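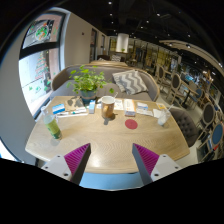 Part 4: Setting up your precinct walk list

If you came straight here from the sign-up page, go back and do Part 3 first. You need a login and a turf number before any of this will work. I'll wait.

Okay. This part gets you from a raw voter file to a list you can carry down the street. I wrote the first version in May after Abdelkrim Bensaid and I spent a whole evening trying to work out why his list had people on it from the far side of the river, and I've been patching it ever since. The latest patch is 3 July 2020, so if you printed an older copy, please toss it. The export screen moved.

We use Drusar for the list itself and Estik for the phone side. They share data overnight, one way, from Drusar into Estik. If you change something in Estik it stays in Estik. I'll come back to that because it bites everybody once.

4.1 Pull your file

1. Log in to Drusar and click Turf in the left menu.
2. Type your turf number. It's the one in your welcome email, starting with a letter. Leave the letter on.
3. Check the name of the neighborhood at the top. If you signed up for Berrada Heights and it says Dasuleck, stop and write to me. Don't try to fix it yourself, you'll lock the turf for whoever really has it.
4. Click Load. Go get a drink. On a slow evening this takes a few minutes and the screen looks frozen the whole time.
5. When the count shows up in the corner, write it down somewhere. You'll want it in 4.3.

Note: A turf tops out at 2000 names. Most of ours are way under that. If yours shows exactly 2000, it has probably been chopped off at the limit and some streets are missing. Write to me and I'll split it in two.

CAUTION: Do not click Load a second time while it's thinking. It starts over, and it starts over for everyone sharing your turf.

4.2 Set the filters

This is where the real work is. The raw file has every registered voter in it, including people who moved away years ago and people who have asked us very clearly to leave them alone.

1. Open the Filters tab.
2. Turn on Active Only. It's off by default and I have no idea why.
3. Turn on Hide Do Not Contact. This one isn't optional. If somebody asked us not to knock, we don't knock, even if they're your cousin.
4. Under Vote History, choose "voted in at least 2 of the last 4 general elections." You can widen this later if you finish early.
5. Under Party, leave everything checked. I know. People argue with me about this one. Our ballot measure is about the library district, and there are folks of every stripe who want the branch open on weekends (and folks of every stripe who don't). If you only talk to the people you already agree with, you come home happy and we lose.
6. Leave Age alone.
7. Click Apply, then Save As. Use your own last name and the turf number as the list name, like Benjelloun-D14. Please don't call it "my list." We have so many lists called "my list."

Note: If you want to narrow things to one side of a big road, use Street Range and type the low and high house numbers. It handles odd and even separately, so for both sides you have to fill in both rows.

4.3 Check it before you trust it

Please do this bit. It takes less time than walking to a house that burned down.

1. Compare the new count with the one you wrote down in 4.1. Losing almost 200 names off a full-size turf is pretty normal. Losing all but a handful means a filter is set wrong, and it's usually Street Range.
2. Scroll to the bottom and look at the last few addresses. Bad records sink to the end - missing house numbers, post office boxes, that kind of thing. Uncheck them.
3. Click Map View and look for strays. A dot sitting far away from all the others is an address Drusar guessed at. Uncheck that too and drop me a line with the address so I can get it corrected.
4. Look up somebody you know on the turf, a neighbor or whoever. If they aren't there and you think they should be, check whether they're listed as inactive before you panic.

CAUTION: Unchecking takes a name off your list. Deleting takes it off everyone's. The buttons sit right next to each other, and there's no undo on Delete. If you hit it by mistake, tell me the same day. I won't be mad. I've done it myself, on a Berrada turf, the night before a big walk.

4.4 Put the houses in walking order

Straight out of the box the list is alphabetical by last name, so you'd be zigzagging across the neighborhood all afternoon. Fix that before you print anything.

1. Click Sort, then Route.
2. Pick a starting address. Choose one near where you can park or where the bus lets you off.
3. Choose One Side Then Back for busy streets and Zigzag for quiet ones. You can set it street by street if you have the patience.
4. Click Group by Household. Otherwise a family of four shows up as four separate stops and you'll feel silly by the third one.
5. Save again. Sorting doesn't save on its own.

Mahmoud Benjelloun has walked more doors than the rest of us put together and he tells new people to start at the far end and work back toward the car. I've come around to it. You're tired at the end and the car is right there.

4.5 Print it or put it on your phone

Either way is fine with me. Paper doesn't run out of battery, and the phone saves you typing everything in later.

For paper:

1. Click Export, then Walk Sheet. (This used to be under Print. It's the thing that moved.)
2. Choose the large type. The small type saves a page and costs you your eyesight.
3. Make sure Phone Numbers is unchecked. If you drop a sheet on the sidewalk I don't want anybody's number on it.
4. Print single sided so you have the backs for notes.

For the phone:

1. Open the Drusar app and sign in with the same login.
2. Tap your list, then Make Available Offline. There's a dead spot across most of Dasuleck and the app will sit there spinning without this.
3. Tap one name and record a test answer, then clear it. If it won't clear, sign out and back in.

Note: Answers you record offline go up when you're back on a signal, but only with the app open. Leave it open on the ride home.

4.6 Send the leftovers to the phone folks

There will be people you can't reach at the door. Mark them Not Home and leave it at that. Drusar hands them over to Estik overnight and the phone team picks them up the next day.

1. Enter all your results by 9 in the evening. After that they miss the overnight run and sit there another day.
2. Mark refusals as Refused, and Do Not Contact only if the person asked for it. They're different things. A refusal can still get a postcard.
3. If you also make calls, remember what I said at the top. A wrong number fixed in Estik does not go back to Drusar. You have to fix it in both, Drusar first.

CAUTION: Don't copy voter names or addresses into your own spreadsheet, text thread, or email. The county gives us the file on conditions and that's one of them. When you finish a paper sheet, bring it back to the office and put it in the shred box by the door.

4.7 If something's gone wrong

The list is empty. You probably have two filters fighting each other. Click Clear All, then go back through 4.2 from the start.

The list looks fine but the map is blank. Turn your ad blocker off for the Drusar site and reload.

Somebody else's name is on my turf. Two people can share one, so this may be fine. Write to them before you write to me, and split it by street.

It says my login has expired. They expire after a stretch with no use. Click Resend on the sign-in page and check your junk mail.

Once you have a saved list in walking order, go on to Part 5, which covers what to say when the door opens and what to do about dogs.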